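会展与奖励旅游策划 第七讲讲义
专题：河谷小城怎样接住一场三天的企业年会

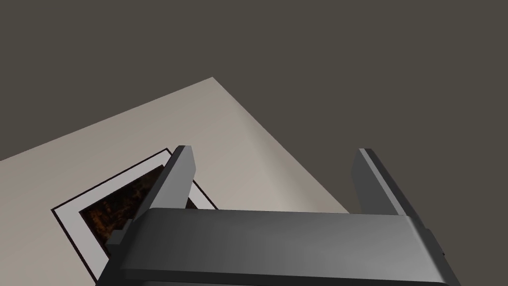 图7-1 张开的夹爪（计算机渲染画面）

授课：Kalliopi Athanasiadis
日期：10/07/2026

一、先把上周的尾巴收掉

上周讲到“目的地匹配”，有几位同学课后还在争论：到底是先定城市，还是先定场地？我的看法是先看人！参会的人从哪里来、坐多久的车、第二天早上几点能坐进会场，这三个问题答完，城市往往只剩两三个候选，场地自然浮出来。作业里有一份把参会者的到达时间画成了折线，晚到的那一拨看得清清楚楚，我非常喜欢，请大家都学着画一画。

二、本讲案例：Voncombe

Voncombe是一座沿河的小城，老城区步行就能走完，河对岸有一处由旧粮仓改建的会议中心，当地人叫它Barrios。我们假定的客户叫Jurlow，做工业零部件，年会三天两晚，参会491人，其中有一部分带家属。这个规模很有意思，大酒店嫌它小，小酒店又装不下，恰恰最考验策划人的手艺。

案例里给出的基本条件如下，请抄在笔记上，后面的练习都要用：
主会场：Barrios一层大厅，剧院式摆位可坐满全员
分组讨论室：16间，大小不一，最小的只适合十人以内
全城可订客房：1,141间，分散在河两岸
从火车站到会议中心：接驳车单程45分钟

看到客房总数，很多人会松一口气，觉得绰绰有余。别急！“可订”是全城的总量，里面有民宿，有没电梯的老房子，也有周末早被婚礼订走的整层楼。真正能放进合同里的，要一家一家打电话去问。

三、客房分配：集中还是分散

集中住的好处大家都懂，签到快，接驳简单，晚上临时改通知也能很快传到。分散住呢，价格灵活，参会者有更多选择，晚饭以后还能各自逛逛老城（Voncombe的夜市真的值得逛，我每次带学生去都要超时）。

我建议用“一主两辅”的办法：选一家离会场最近的酒店作主酒店，安排演讲嘉宾、会务组和行动不便的客人；另选两家辅酒店，尽量落在同一条接驳线上。如果辅酒店分在两岸，过桥的时间要单独算，早高峰和平时差得很多，一定要亲自坐一趟。

签房合同里请特别留意这几条：
释放日期，也就是哪一天之前可以退还未用的房间而不付违约金
最低消耗比例，达不到要怎么补
同价条款，酒店在公开渠道卖得更便宜时，团队价是否跟着调整
提前入住和延后退房的费用由谁承担

同价条款常被跳过，可它在淡季特别管用！去年有一组同学在模拟谈判里就靠这一条替客户省下了整场茶歇的钱，全班鼓掌。

四、接驳与时间表

车程45分钟，对会务来说是一段完整的时间，可以拿来做很多事。欢迎手册、房卡、胸牌，都可以在车上发；有经验的地接还会请一位本地讲解员随车，讲讲粮仓的来历和河上的老码头。客人下车时已经有点喜欢这个地方了，后面的活动会顺得多。

排时间表请从最后一班往回推。最晚一班火车几点到，接驳车等不等，等多久，谁有权决定发车，都要写进执行手册，并留下现场负责人的电话。开幕当晚只安排轻松的冷餐，正式晚宴放在第二天。

五、分组讨论室怎么排

讨论室多，容易排得太满。我的习惯是留两间不排任何内容：一间给嘉宾临时对稿，一间给会务组堆物料、开短会。剩下的房间再按人数和走动距离分配。午后第一场最好放在离餐厅近的房间，走廊太长，人就散了。

指示牌另有一个小技巧，房间名用当地地名，比用编号好记。Barrios的老编号是按粮仓的仓位排的，顺序跳来跳去，外地客人一定会走错。

六、会后半日活动

Voncombe最受欢迎的半日活动是Cistanum，一条沿旧河道的慢行路线，有步行段也有乘船段，终点是一座可以办小型酒会的果园。报名要分批，船的座位有限，带孩子的家庭优先安排上午。雨天备选可以放在室内市场，请当地厨师带大家做一道鱼汤，上次试做时连不爱下厨的同学都抢着拿勺子！

请注意，半日活动的报价通常不含保险和饮用水，询价时要一并问清，写成一行一行的明细。

七、课堂练习（四人一组）

1. 为Jurlow起草一份客房分配表，写明主酒店和辅酒店各接待哪些人，并说明你们的释放日期定在哪一天。
2. 画出第一天的接驳时刻表，至少包含一次晚点的处理办法。
3. 从讨论室中挑出不排课的两间，写出挑选依据，一段话即可。
4. 给客户写一封短信，介绍Cistanum半日活动，语气热情，但不许出现“独一无二”“绝佳”这类词。

第四题看着最容易，改起来最花时间，请早点动笔。

八、下次课前准备

每组带一份真实的酒店团队合同样本，客户名称请涂掉。读的时候把看不懂的条款画出来，下次我们一条一条拆开讲。折线图作业补交的同学，请直接放进课程信箱，纸本和电子版都可以。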